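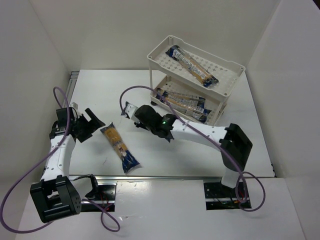
Visit to the Sturnix Paper Mill, Hudov

Fourteen members of the Tranano Regional Library Service visited the Sturnix mill in October. The purpose of the visit was to review the supply of archival paper for the local history collection.

The tour began at the pulping hall and continued to the drying floor, where sheets are held for seven days before trimming. Staff explained the grading of cotton fibre and answered questions on acidity, colour and storage.

Samples in two weights were provided for testing at the Chaudhary Street branch. Members noted that the heavier stock took pencil well but was slow to fold.

Minimum order quantities remain under discussion. Members wishing to handle the samples may do so at the branch enquiry desk until 4 pm.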